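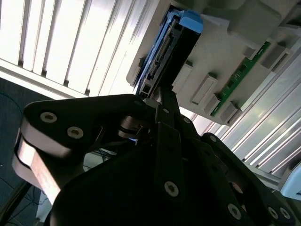 La pince au travail sur un disque dur, côté châssis serveur.

Technicien·ne reconditionnement et conduite de cellule robotisée
Wirkcombe, atelier de reconditionnement informatique
CDI, temps plein, équipe de jour
Référence de l'offre : 701
Publiée le 24 février 2019

Bonjour ! Je m'appelle Grethe Ingvarsson, je dirige l'atelier de Wirkcombe et c'est moi qui vais lire vos candidatures, alors autant vous écrire directement.

Chez nous, on récupère des serveurs et des PC de bureau dont les entreprises se séparent. On les ouvre, on sort les disques, on efface ou on détruit les données, on teste ce qui reste, on remonte ce qui peut resservir et on démonte le reste pour les pièces. J'ai commencé ici à l'établi, tournevis en main, et j'y suis restée assez longtemps pour avoir les poignets qui s'en souviennent (le canal carpien, chez nous, c'est un sujet de cantine).

Depuis septembre, une partie du travail sur les disques se fait avec un bras robotisé. On appelle la cellule Skunum, parce que c'était le nom du dossier partagé et que personne n'a trouvé mieux. Elle s'occupe des gestes répétitifs : saisir un disque dans son support, le présenter à la baie, pousser, tirer, recommencer. Et nous, on s'occupe de tout ce qui l'entoure, et croyez-moi, ça fait du monde sur la liste !

Ce que ça change pour l'équipe

Je préfère vous en parler franchement avant l'entretien, la question arrive toujours. Aucun poste n'a été supprimé à l'arrivée de la cellule, et celui-ci est une création. Par contre les journées ne ressemblent plus à ce qu'elles étaient. Avant, on pouvait passer une matinée entière à sortir des disques en écoutant la radio. Certains collègues aimaient ça, et l'un d'eux me l'a redit encore la semaine dernière : on se vidait la tête. Maintenant on passe d'un écran à une machine ouverte, on se relève, on va regarder pourquoi le bras a refusé un modèle, on note, on reprend. C'est plus varié, c'est aussi plus haché, et le soir on n'est pas fatigué au même endroit.

On a gardé un établi manuel et on le gardera. Tout le monde y passe à tour de rôle, y compris moi quand l'agenda le permet. Les machines abîmées, les modèles qu'on n'a jamais vus, les vis foirées, c'est là que ça se traite.

Autre chose : les temps de cycle relevés sur la cellule servent à régler la cellule. Ils ne servent pas aux entretiens individuels. C'est écrit dans l'accord d'atelier et vous pourrez le lire avant de signer quoi que ce soit.

Vos journées

Le matin, on commence par un point debout devant le planning, dix minutes, café autorisé. Ensuite vous préparez les lots : ouverture des boîtiers, dépoussiérage, tri par modèle, étiquetage. Vous installez les machines dans la cellule, vous lancez la séquence prévue et vous restez à portée, parce qu'un câble mal placé suffit à tout arrêter. Quand ça bloque, vous sécurisez, vous dégagez, vous décidez si on relance ou si la machine part à l'établi.
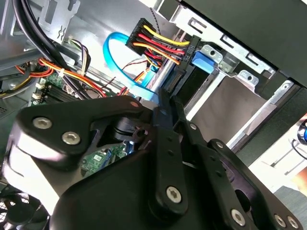

Dans un PC de bureau : câble SATA bleu, fils d'alimentation et cage à disque métallique.

Les PC de bureau, c'est la partie qui nous donne le plus de fil à retordre (sans jeu de mots, enfin si, un peu). Dans un serveur, les emplacements sont réguliers et les disques se glissent bien droit. Dans une tour, les câbles passent où le monteur de l'époque a bien voulu les faire passer, et il faut un œil humain pour dire ce qu'on écarte et ce qu'on débranche d'abord. C'est pour ça que je cherche quelqu'un qui a déjà eu les mains dedans, même à la maison, même sur le vieux PC d'un cousin.

L'après-midi est plutôt consacré aux tests, à la saisie des numéros de série et au suivi des effacements. Une fois par semaine, vous faites un point avec Tsung-han Lam, notre ingénieur automatisme, qui programme les séquences. Il travaille à partir de vos remarques, et il aime qu'elles soient précises : « ça marche pas » lui fait lever un sourcil, « la pince arrive trop bas sur les supports à loquet » le met de bonne humeur pour la journée. Vous n'aurez pas à coder. Si ça vous tente, il vous montrera volontiers.

Qui je cherche

Une personne soigneuse, qui sait reconnaître un connecteur d'alimentation SATA d'un câble de données et qui n'a pas peur de dire stop quand quelque chose lui paraît bizarre. Je tiens beaucoup à ce dernier point. Le bouton d'arrêt est là pour qu'on s'en serve, et je n'ai jamais reproché un arrêt à qui que ce soit.

Un diplôme en maintenance informatique, électrotechnique ou systèmes numériques, c'est très bien. Une expérience d'atelier sans diplôme, c'est très bien aussi. Pour la robotique, je ne demande rien du tout : la formation dure quatre semaines, en binôme, sur le temps de travail, et vous ne conduisez pas la cellule sans accompagnement avant de l'avoir terminée. Il faut lire le français technique courant, et un peu d'anglais pour les fiches constructeurs. Le port de charge existe, on a des tables élévatrices, parlons-en si c'est une difficulté pour vous.

Les candidatures de personnes en reconversion m'intéressent vraiment. Dans l'équipe actuelle il y a un ancien boulanger et une ancienne bibliothécaire – c'est elle qui a remis de l'ordre dans nos étiquettes, qu'elle en soit remerciée ici.

Ce qu'on propose

Un CDI après période d'essai, du lundi au vendredi, 8 h – 16 h avec une heure de pause. Pas de travail de nuit, et la cellule ne tourne pas non plus quand l'équipe est absente. Salaire selon la grille de la convention, que je vous envoie sur simple demande, plus une prime de 599 euros versée à la fin de la formation cellule. Mutuelle, titres-restaurant, remboursement des transports, vestiaires avec douche. Les chaussures de sécurité et les lunettes sont fournies, à votre taille et à votre vue.

L'atelier se trouve dans la zone Holst, bâtiment Vurnalov, entrée par la cour. Il y a un arrêt de bus juste devant et un abri vélo fermé. On a de la lumière du jour à l'atelier, et après des années en sous-sol dans mon emploi précédent, j'insiste lourdement sur cet avantage.

Comment postuler

Envoyez-moi un CV et quelques lignes, en indiquant la référence 701. Pas besoin d'une lettre de motivation au cordeau. Racontez-moi plutôt une panne que vous avez cherchée longtemps, même si vous ne l'avez pas trouvée. Le formulaire est sur la page Recrutement de Wirkcombe, et les dossiers papier déposés à l'accueil sont acceptés aussi.

Je réponds à tout le monde, parfois avec un peu de retard quand un gros arrivage tombe en même temps. Si votre profil colle, on se parle d'abord au téléphone, puis je vous invite pour une demi-journée à l'atelier, indemnisée. Vous verrez la cellule tourner, vous démonterez une machine avec nous à l'établi et vous mangerez avec l'équipe, sans Tsung-han ni moi à table, pour que vous puissiez poser toutes les questions que vous voulez sur nous.

Prise de poste dès que vous êtes disponible. Si vous avez un préavis à faire, on s'arrangera.

À bientôt j'espère,
Grethe Ingvarsson
Responsable d'atelier, Wirkcombe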